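Part 6: Covering the table and recording the first task

In part 5 we bolted the two mounting plates to the far side of the table and ran the power. Now we prepare the surface and teach the arms to put things in a basket.

What you need: the table with both arms, a matte brown covering larger than the tabletop, a plastic basket, a few light objects, and clamps.

Step 1. Switch off both arms and move them up, away from the table. My first covering was shiny and the lamps of our workshop made white spots on it, so please take a matte one.

Step 2. Lay the covering and pull it from the middle to the sides. Small folds near the plates do not disturb anything. I lost one evening trying to remove them, and Nélida told me to stop.

Step 3. Bring the cables down below the table where you can. Leave enough slack for the full turn of the wrist - I pulled out one connector this way in September.

Step 4. Switch on and wait for the green light at both plates. Then open Zilonar and load the home position. If one arm moves slower than the other, run the calibration again before you continue.

Step 5. Put the basket on the side of the arm which will do the work. Begin with cans, they are easy to close on. Round fruit comes after, and cups last.

Step 6. Set the grip force to 7 for the cans. Record up to 64 repetitions, and change the start position a little every time. Keep the other arm open and still, over a free part of the table.

Step 7. Watch the recordings before you train. Delete those where the can touches the rim of the basket. Emlyn keeps them all, but my results became better without them.

In part 7 I will write about the cups and the dish rack, where I still have trouble with the handle of the mug.
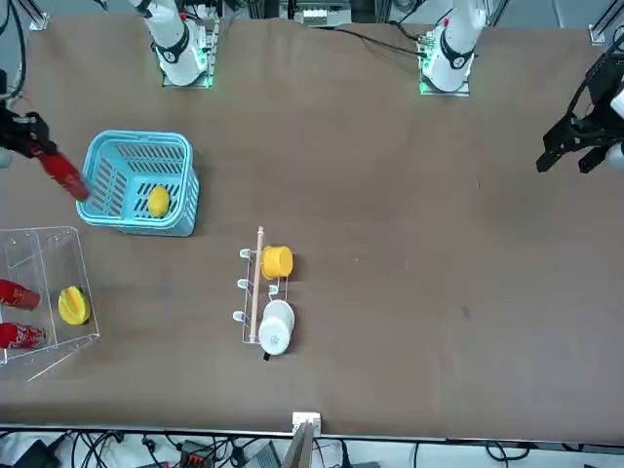
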